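Ticket 2133 – Left hand tool loses position when holding heavy dark cloth
Project: Jedari garment folding
Queue: Hand tools and recording
Priority: High
Status: Open, waiting for parts
Raised by: Leopold Hämmerli
Assigned to: Trinidad Macapagal
Software: Tonisar 6

Summary

While folding large garments with the pair of hand tools, the left tool's recorded position drifts away from where the hand really is. The right tool is fine. It happens mostly with black or very dark clothing, when one side has been lifted and is being held up while the other hand goes in for the far edge. The recording doesn't stop and no warning comes up on the tablet. You only find out when the session is checked afterwards.

On playback the left hand sinks slowly through the bed, then jumps back up in one step. In the worst session it jumped 353 mm between two samples. If that had gone to the arms for replay, the left arm would have tried to follow it, so I've marked this as a safety matter as well as a data fault.

Steps to reproduce

1. Start both tools and let them settle on the bed until the lights are steady.
2. Run the normal start check. It passes.
3. Spread a big dark garment over the bed so that it covers most of the middle.
4. Pick up the left side with the left tool and keep it raised.
5. Bring the right tool in over the flat part with the jaws open and work towards the far hem.
6. Keep the left tool still for as long as you can manage, then put the cloth down.

Expected: the left position stays where it is during step 6.
Seen: the left position starts to sink shortly after the cloth is raised, and corrects itself with a jump after the cloth is put down.

With light-coloured shirts I can't get it to happen at all. With a dark towel I got it once, and then only when I let it hang down close to the tool.

Log

Trinidad Macapagal, 09:20
Thanks, I've got the files. First thought was the cable on the left side, as we've had those work loose before. Please swap the left and right cables, repeat with the same garment, and send me both sessions.

Leopold Hämmerli, 10:45
Swapped. Fault stays with the left hand. Swapped them back again and it's still the left. Both plugs click in properly and the strain relief is tight.

Trinidad Macapagal, 11:10
Not the cable, then. Next please swap the tools themselves, so the tool marked L is in your right hand. You'll have to change the hand setting in the menu or the start check will refuse to run.

Leopold Hämmerli, 11:50
Done. Now it's a bit odd. The tool marked L drifts in either hand, but much less in my right hand, where I'm mostly reaching over flat cloth. The tool marked R in my left hand drifts a little while I'm holding the cloth up, perhaps a hand's width, and recovers without a jump. I did each one several times and the pattern is the same.

Trinidad Macapagal, 13:30
That's useful. I think we have two things on top of each other.

The first is the tracking. It needs detail to hold on to, and a bunched-up black garment close to the camera gives it next to nothing. When the view is mostly dark cloth it falls back on the motion sensor, and that's where a slow sink comes from. This part would affect any tool.

The second is that the motion sensor in L has a bad zero. I compared the resting stretch at the start of your sessions with the one from when the tool was delivered, and the vertical reading has moved well outside the limit. Alone it wouldn't show, as the tracking corrects it. Lose the tracking and it runs off.

The start check should have caught it. It tests that the sensor is answering and doesn't look at the value. I've opened a separate ticket for that with the Tonisar people.

Leopold Hämmerli, 13:55
Has it been knocked? I can't remember dropping it, but it did go to Fuchs for new jaw pads in August and it's been in a case since.

Trinidad Macapagal, 14:05
Could be, could be age. We won't know until the board is out. Please run the long rest calibration (tool flat on a hard surface, not on a mattress, and leave it alone until it beeps twice).

Leopold Hämmerli, 14:50
Calibrated on the kitchen worktop. Better for the first sessions, then the drift came back. By the last one it was nearly as bad as this morning.

Trinidad Macapagal, 15:10
Then the sensor isn't holding its calibration and the board needs changing. I've ordered one from Pomex. Until it arrives:

– Don't use tool L for anything dark or heavy. Light shirts and pillowcases are all right.
– Leave the patterned bedding uncovered where you can, particularly on the side of the raised hand. The tracking likes the leaves and flowers.
– Hold the raised cloth out to the side of the tool and keep it from hanging in front.
– Nothing from L goes to replay on the arms until I've looked at it. I've put a hold on 6 sessions that had already been queued.

Leopold Hämmerli, 16:25
Tried the advice with the big black one again, with tool R in my right hand and the sheets showing on both sides. The right track is clean all the way through. The left still sank, though less.

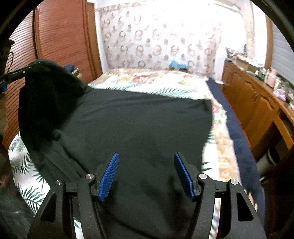
Vinzenz Strebel, 16:40
I had the same sinking on a set of dark curtains and put it down to my own arm getting tired. Checked my old sessions after reading this ticket and two of them have a jump at the point where I let go. Can those be added to the hold? Also, would it help to put a lamp on the dark side? Mine were done in the evening with only the ceiling light.

Trinidad Macapagal, 16:55
Added, thanks. Send me the tool number, as yours came in the same delivery as L and I'd like to see its resting values. A lamp may help the tracking a bit but won't do anything for the sensor. Put it well off to the side if you try it. Shiny cloth with a bright spot on it gives us a different problem.

Reto Reisinger, 17:15
From the arm side: I've put a limit on the replay, so that any step bigger than the arm could make at its normal working speed now stops the run and asks for a person. It would have caught the jump. It would not have caught the slow sink, so please keep the hold in place until there's a check for that too. The table stop should prevent contact, but I don't want to rely on it with someone standing there.

Trinidad Macapagal, 17:30
Agreed. The hold stays.

Still open:
– New board for tool L (ordered, Pomex to confirm delivery)
– Resting values for Vinzenz's tool
– Start check to compare the resting value with the delivery value
– Warning on the tablet when tracking is lost for longer than a moment
– Re-record the held sessions once L is back

Leopold, please keep the black garment to one side for the repeat test.

Leopold Hämmerli, 17:40
Will do. L is in its case with red tape on the lid.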